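# Bottle variation or did I store it wrong? Two bottles, same case, taste nothing alike

**corkdork_ohio**

Hoping somebody can help. Bought a case of the Jellenico red blend last November, paid 399 for the case on a pre-arrival deal. Opened the first bottle at Thanksgiving. Great. Dark cherry, bit of leather, plenty of fruit. Opened another one Saturday and it was flat. Not vinegar, not moldy, just... nothing there. Kind of dull and papery at the end. My wife said it tasted like the cabinet it came out of.

Same case, same vintage, same lot code on the back label (I checked). Corks both looked fine, no leaking, fill level the same as far as I can tell.

Storage: bottom of a hall closet, on their sides. No heater in there but it's not a cellar either. Gets to mid 70s in a hot week I guess.

So is this bottle variation, is it me, or is it corked? And do I go back to the shop or just drink the rest fast? I have 9 left. Had planned to keep half of them a few years.

**tannin_tantrum**

Sounds corked to me. Low level TCA. People think corked always means wet dog and basement, but at low levels it just strips the fruit and you get exactly what your describing. Flat, papery, short finish. Lots of people never notice and decide they don't like the wine.

Closet is not the problem. Not over one winter. Heat damage usually tastes stewed, jammy, and you often see the cork pushed up a little. You said corks fine.

What to do:

- open another one this week, not next year
- if it's good, you had one bad bottle, done
- if it's flat too, stop opening them and call the shop

Any decent shop will swap a corked bottle. Put the cork back in and take the bottle with whatever's left in it. Don't pour it out first!! I did that once with a Kunduna white and had nothing to show them. They were nice about it but no refund.

Also let the next one sit in the glass 20 min before judging. TCA gets more obvious with air, a wine that's only closed up gets better. That's the easiest test there is.

**halfglassfull**

It's the closet. Get a wine fridge. Mid 70s is way too hot for anything you want to keep.

**cellar_rat_77**

Bit of both above, but I wouldn't settle on corked yet. I worked a few harvests at a small place called Plallgate and then on the bottling side, so here's how it looks from there.

One lot code doesn't mean one identical wine. We ran 2,000 cases under a single code and that was a small run. Start of the day, end of the day, line stops for lunch, a bit more oxygen gets in at the filler when it starts up again. Most of the time you'd never taste it. Add a natural cork that lets in more air than the one next to it and after six months you can have 2 bottles that taste like cousins.

Papery can be TCA, agreed. But dull and flat with no off smell can also be early oxidation from a loose cork. Check the color. Pour both side by side when you open the next one (keep a small screw top jar of the flat one in the fridge, filled right to the brim). If the flat one is browner at the rim, that points to air.

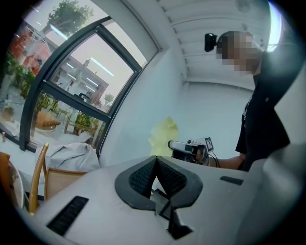 Plastic wrap trick, since somebody always brings it up: ball of cling film in a jug with the wine, ten minutes, pour off. Used to work ok on mild TCA. A lot of newer wrap is a different plastic now and does not much. I wouldn't count on it.

On the closet. Mid 70s in a hot week won't kill a wine you drink inside a year or two. It will for five. So the half you wanted to keep, move them. Doesn't have to be a fridge, coldest inside wall of a basement is fine, steady matters more than cold. I kept a mixed case of Rees syrah under the basement stairs for about six years and lost one bottle out of the lot.

As for the shop, go in whatever the cause is. Tell them the lot code. If other people brought bottles back they'll know already, and if they didn't, yours is the first on the list. Bring the reciept if you still have it.

**corkdork_ohio**

Thanks all. Still have half the bad one with the cork in it so that's going in a jar tonight. Opening number three Friday and will check the rim color. Moving the rest to the basement either way.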